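## 4.2 Comparing Wrist Views for the Two Jaw Models

We ran the wrist-camera comparison entirely in simulation before moving

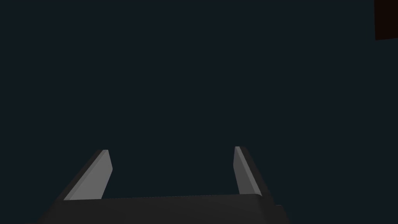
any of it to the bench at Drultasthorpe. The two jaw models share the same stroke and the same closing speed limit. They differ in finger shape: the Handa model has flat plates, and the Wendham model has fingertips with a shallow groove. Both were mounted on the same simulated arm and driven by the same position controller, with gains left as in Section 3.

**Figure 4.** Wrist view in simulation with the flat-plate jaws open and nothing held. The inner faces of the fingers are the brightest surfaces in view. Part of a dark brown shape shows in the upper right corner.

Each jaw model was given 500 grasp attempts from randomized start poses. The policy received the wrist image and the current jaw opening, and no other input. We did not retrain between jaw models. A grasp counted as a success if the object stayed between the fingers for the whole lift and the hold that followed.

Start poses like the one in Figure 4 were the hardest for the policy. The fingers stand out clearly, but the background is dark and has no visible texture, so the image gives few cues about height or sideways motion. In these cases the arm often drifted before the target came into full view - sometimes far enough to reach the joint limit and end the attempt. The drift was similar for both jaw models, and we put it down to the camera view.

Once the target was near the middle of the image, finger shape mattered more. The flat plates did well on boxes and poorly on short cylinders, which tended to roll out as the jaws closed. The grooved fingertips held cylinders better but needed a closer match in wrist angle. Failure rates were 11 percent for the flat plates and 12 percent for the grooved fingertips, a gap too small to support a choice between them on this test alone.

We also tried a brighter backdrop with the flat plates, using 700 further attempts. Early drift became less common, but the policy then closed too soon on thin objects. Jin-sol Geum checked the contact logs for these attempts and found that most of the early closings came at steep approach angles. We kept the dark backdrop for the remaining simulation tests so that the results could be compared with those in Section 4.1. The controller comparison in Section 4.3 uses the flat plates only.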